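Chapter 3
Setting Up a Build in a Shared Workshop

Learning outcomes

On completing this chapter, the reader should be able to:
prepare a floor area for the assembly and first movement of a small manipulator;
keep a build log that another member of the workshop could follow;
carry out the pre-power checks listed in Section 3.4;
fit and align a two-finger gripper.

3.1 Introduction

Chapter 2 dealt with the selection of parts for the Moschos arm, the project carried through the remainder of this book. The present chapter moves from the parts list to the floor. Readers who are building at home may treat a cleared garage or basement as equivalent to a workshop bay, provided that the conditions in Section 3.2 are met.

Most of the procedures were developed at Plurkik, a members' workshop in which home builders work alongside larger equipment. A shared space offers tools that few households own. It also imposes obligations: a build must be capable of being stopped, labelled and left safely between sessions, and its reach must never extend into a walkway or a neighbouring bay.

3.2 The work area

The work area is the portion of floor or bench within which the gripper is permitted to move. It should be level and marked by a mat or by tape of a contrasting colour. The Moschos arm, when mounted as described in Chapter 2, requires a clear radius of 113 centimetres. Members using the Arer base plate should add the width of the plate to this figure.

Cardboard cartons are suitable as first test objects. They are light, inexpensive and easily replaced, and a carton with a hand hole presents both flat faces and an edge to the gripper.
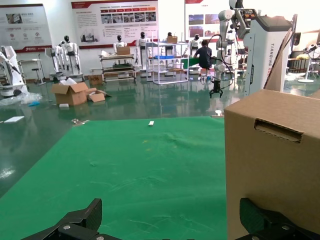
Test objects should be entered in the build log by size and mass before the first trial. The log supplied with the Grellora controller kit provides 231 numbered lines, one for each trial, with a column for the operator's initials. Abandoned trials are to be recorded in the same manner as completed ones. Where a mat has shifted or creased, it should be flattened and its corners checked against the floor marks before work resumes.

3.3 Terms used in this chapter

Reach: the greatest horizontal distance from the centre of the base to the fingertips.
Home position: the posture to which the arm returns before power is removed.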